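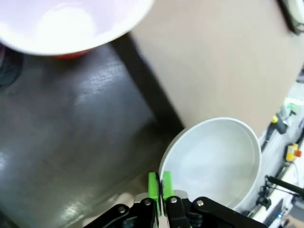
*2 min read*

**Jan 9, 2021 - Lundby shared shop, arm bench**

Bowl day! I've wanted to get to dishes since May and the arm is finally in good enough shape for it. The job sounds so simple (take a bowl by the rim, lift, put it down somewhere else) and I have been grinning at it all morning.

New since my last entry: the green finger pads. Salma Naciri cast a set and I love them. They close evenly, and that bright green against the black linkages makes it so easy to see where the tips are in the wrist view. With the pads nearly shut over the near rim of the shallower bowl I can judge the approach right from the screen, no more crouching beside the bench.

Gridex settings for today:

- close speed: 15
- grip limit: 100
- encoder at full open: 2461
- encoder at rim width: 1354

The rim number is from jogging by hand, so treat it as a first guess. I saved it under the name "Wostari" along with the arm pose.

Things I want to fix:

The gray surface throws long streaky reflections and the big bowl has a bright spot right in its basin. My rim finder is just an edge threshold, so I expect it to grab those too - try a matte cloth, or turn the lamp to the wall.

Thread lock on the linkage screws, all of them. I keep putting this off.

Move the clutter on the right farther back. The wrist needs room to swing and I don't want it near that cable.

Salma wants to try a softer mix for the next pads. Mold is on the top shelf, please leave it flat!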